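Last updated: May

Towels, rails and other people's bathrooms

The woman who looks after the linen at Flendari, a group of small holiday lets on the coast, has been doing the job since the company had only 2 flats to its name. It now gets through 184 bath towels in a full changeover, and she has an opinion on most of them. We spoke at her kitchen table in the early afternoon, between the morning collection and the evening drop.

She started out cleaning the flats herself. The towels became her job by accident, when the laundry firm they used stopped coming out that far. "I said I'd do it for a fortnight," she says. "Then they bought me a bigger dryer, so that was that."

Buying

Most of what she orders is plain terry, in white or in a colour. She has tried the flat waffle sort and gone back. "People on holiday want a towel with some loop to it. Waffle dries quicker, I'll give it that, but I had guests asking if there were any proper ones."

She buys by weight and will not go above 500 grams to the square metre. Anything heavier, she says, takes too long in the machine and is still damp at the hem when it comes out. "The hem and the corner where the label is sewn in. Those are the two places I feel before I fold anything."

Colour is a sore point. The owners like white because it can all go in together. She prefers to give each flat its own colour, so that a towel that has wandered next door can be sent home. At the moment she has her way in the flats called Falska and Mancuso, and the rest are white.

Washing

She washes at 60 and leaves out the softener. "It coats the loops. The towel feels lovely and then it won't take up any water." New ones are washed twice before they go out, on their own, the pinks and reds especially. Make-up is the stain she sees most, then fake tan, then rust from old rails.

She shakes each towel hard when it comes out of the washer and again when it comes out of the dryer. Pulled threads get snipped, never tugged. When a towel has gone thin in the middle it is cut into cleaning cloths, and she reckons to lose a shelf's worth that way over a winter.

Hanging

The rails matter more to her than the towels do. She likes a straight metal bar on two plates, fixed well into the wall, and dislikes hooks. "A towel on a hook dries at the bottom and stays wet at the top. Fold it over a bar and the air gets to it."

In the flats she hangs them folded once lengthways, then over, with the label to the back. Guests do not keep to this, and she does not expect them to. A towel pushed along to one end, lower on one side than the other, is what she finds in most bathrooms on a changeover morning - and she says it will dry perfectly well like that if it has been pulled open a bit.

She is less relaxed about shower rooms lined with panels. The fixings have to be right for the panel, and a bar that has been leaned on will work loose. Flendari spent 3000 pounds last year on rails and the making good behind them, and she thinks it was the best money they have spent.

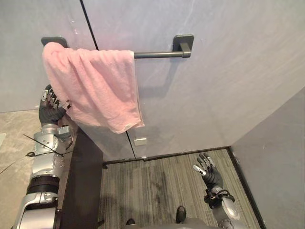

What she would change

She would put a second rail in every bathroom, low down, for the bath mat. She would also like a window in the linen store, where she does her folding under a strip light and cannot tell cream from white after four o'clock.

The next order is due before the summer bookings start. She has samples from a supplier called Flodier on the line outside, and had been out twice to feel them while we were talking. "The grey one's shedding," she said, coming back in. "I'll wash it again tonight and see."

Related

Getting the smell out of a linen cupboard
Airers for small flats
What to leave out for guests and what to lock away
Fixing a rail to a panelled wall
When a bath mat is past saving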